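Prorkton: a word list of kitchen and café talk

Prorkton is a collection of words and short phrases that people use around tables, counters and stoves, gathered from three small towns and typed up with notes on who says what. It began as a notebook of mine and has grown into something I'm really quite proud of! If you like regional words, old names for the end of a loaf, or arguments over what to call a small jug, please dig in.

What is in it

The current release has 1521 entries from 111 speakers. Each entry gives the word, the meaning in plain English, the town, the speaker's age band and a sentence in which the word was used. Of these, 276 also have a sound clip, mostly short, a few with a kettle going in the background.

There are 4 files:

entries.csv - the main list, one word per row
speakers.csv - age band, town and years lived there, no names
clips.zip - the sound clips, numbered to match the entries
notes.txt - longer remarks that would not fit in a column

All text is UTF-8. Fields are split by semicolons, as the example sentences are full of commas. If your spreadsheet puts everything into one column, that will be why.

How the words were gathered

Karine Girard did most of the talking and I did most of the typing. We sat down with people over a drink, usually at mid-morning when the cafés were quiet, and let the chat wander. Asking straight out for "dialect words" gets you the same dozen that are printed on tea towels. Asking how somebody's gran made gravy gets you treasure. 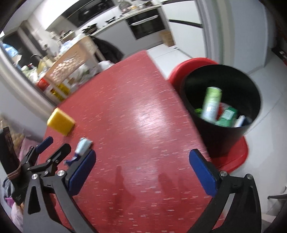
Red tabletop with white speckles.

Tables have a whole section to themselves (topic code TAB) and it's one of my favourites. There are words for wiping one down badly, for the crumbs left after wiping, for the wobble, and for the folded bit of card you push under the leg. Stirkitz, the smallest of the towns, has separate words for a wobble you can fix and one you can't.

Spelling

Most of these words had never been written down by the people who say them, so we spelt them by ear and kept to one spelling throughout. Murali Namboodiri went over the whole list and caught a great many slips in the vowels. Where he and I still disagree, both spellings are given, his first.

Known gaps

Very few speakers are under thirty. Baking is covered far better than frying. The age band is missing for one household in Stirkitz, and the clips for topic code JUG are too quiet - turn them up, they're worth it. Some words are rude and are marked R in the last column.

Using it

Free for any use, including teaching and print. Please name the list and say which release you used. Please don't try to work out who the speakers are.

New words are very welcome, with the town and a sentence if you can manage one. The next release is planned for July and will add the washing-up words, which are glorious.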